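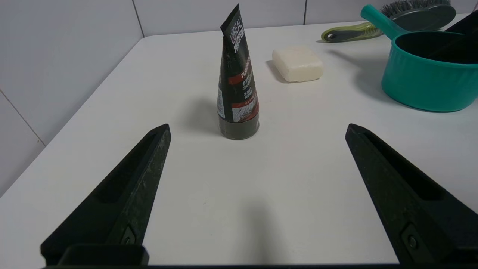 Wrist camera, fingers open at the face wash tube.

Ticket: Arm reports "grasp OK" with nothing in the fingers
Site: Grosville test room
Opened by: Cirilo Solís
Assigned to: Chak-lun Fu, Gadon support
Status: Open (was closed, reopened by customer)

Solís, 18 November 2021
Reopening this. The ticket was closed with "recalibrated, resolved" and I don't accept either word. I ran the toiletries pick again this morning, 16 attempts on the face wash tube. The controller logged all 16 as good. I had the tube in the fingers 11 times. The other times the fingers shut on air, the arm lifted, swung over and opened up as if it had delivered something. No fault light, no entry in the error log.

Fu
Thanks for the detail. Could the tube be slipping out after a good grasp? It is wide at the cap and flat at the crimped end, so a grip high up may not hold. Please lower the grasp height and try again.

Solís
Lowered it. Same thing. I was standing next to it and the tube never left the table on the bad ones, so I don't see how it slipped out of anything. I also swapped in the bar of soap to rule out the shape. Two false passes there as well.

Fu
Understood. The Estora grasp check compares motor current to a threshold. Current threshold is 70. It is possible that friction in the finger linkage is enough to pass the check on an empty close. Please clean the linkage and confirm the cables over the wrist are not pulling when the arm reaches across the table.

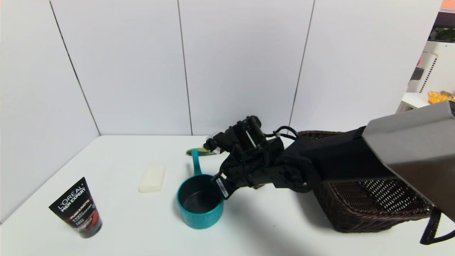 Cleaned it and looked at the cables through the whole reach, out over the teal pot and back. I can't find a spot where they go tight. I'll grant that I can't see every angle. But if a bit of drag in the linkage can pass for a bottle of something, then the check isn't checking much, and I'd like to know who at Gadon picked that number and what they tested it on.

My other worry is the Dogbe cell, which runs the same check and has people reaching in to load it. A hand that believes it is full keeps moving as if it is full. I've put that cell on manual confirm until I get an answer I believe.

Fu
I have asked for the test records behind the default. In the meantime, please send the current trace from one good pick and one empty close, and the finger position at the end of each. A position check can be turned on next to the current check. It is off by default.

Solís
Traces attached. The two curves look nearly the same to me. Why is the position check off by default? Leave this ticket open until January at least — I want a full month of runs before anybody types "resolved" again.

Print this ticket | E-mail this ticket
Contact Gadon Support | Copyright Gadon | Back to top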